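Bol grande de plástico Closard, blanco crudo
Adley Menaje · Cocina y despensa · Boles y barreños
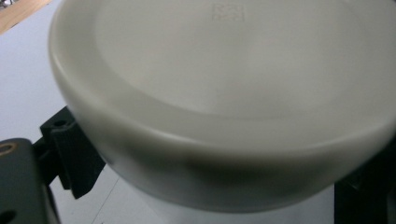

Bol grande Closard en blanco crudo, acabado ligeramente mate. Marca moldeada en el fondo.

Ref. 201-38
Disponible en tienda y por encargo

Descripción

Bol redondo de gran tamaño para trabajo de cocina: lavar verdura, aliñar ensaladas para varias personas, mezclar masas o dejar legumbres en remojo. El plástico es liso, de color blanco crudo, con una leve translucidez. El borde es grueso y redondeado. La pared interior baja con una transición suave hasta el fondo, amplio y poco profundo, sin ángulos marcados.

En el fondo lleva una pequeña marca cuadrada moldeada en el mismo plástico y del mismo color. No es una etiqueta y no se despega.

El modelo Closard sustituye en nuestro catálogo al antiguo Cuervo, que tenía el borde más fino y dejó de fabricarse en octubre. Las tapas del Cuervo no ajustan en este bol.

Características

Diámetro exterior: 38 cm
Diámetro interior: 34 cm
Material: plástico para uso alimentario
Color: blanco crudo
Acabado: liso, ligeramente mate
Tapa: no incluida
Apilable con otros boles Closard de la misma medida
Unidades por caja (venta a profesionales): 100

Uso

Apto para alimentos fríos y templados. No debe ponerse al fuego, en el horno ni sobre una placa encendida. Tampoco recomendamos el microondas. Para escaldar verdura o verter caldo hirviendo es preferible un recipiente de acero.

En masas de pan conviene engrasar las paredes con unas gotas de aceite antes del levado. El bol se puede cubrir con un paño o con film. Si se usa batidora de varillas, mantenga las varillas separadas del fondo, que se raya con el metal.

Limpieza y conservación

Lavar a mano con agua templada, jabón y esponja blanda. Admite la bandeja superior del lavavajillas en programa corto, siempre que quepa sin forzarlo. Los estropajos metálicos estropean el acabado y dejan marcas que luego retienen suciedad.

El tomate, la cúrcuma y el pimentón pueden teñir el plástico blanco. Las manchas recientes suelen aclararse con una pasta de bicarbonato y agua aplicada durante unos minutos. Repase también el relieve del fondo con un cepillo suave.

Séquelo bien antes de apilarlo. Dos boles guardados húmedos se pegan por vacío y cuesta separarlos; si ocurre, eche un poco de agua templada por el borde y gire el de arriba.

Productos relacionados

Escurridor Dronulent, para encajar sobre el bol de 38 cm
Tapa redonda Closard, se vende por separado
Espátula de silicona Adley, mango largo

Envíos y devoluciones

Los pedidos de una unidad se envían en caja de cartón con papel de protección. Las cajas completas viajan en palé y requieren una dirección con acceso para descarga. Se aceptan devoluciones de artículos sin usar y con su embalaje. Si el bol llega con grietas o deformado, escriba a atención al cliente con el número de pedido y una foto de la pieza.

Pedidos para hostelería y colectividades: Lorraine Mellor
Recambios y tapas: Barry Rowbotham

Ficha actualizada el 12 jun 2021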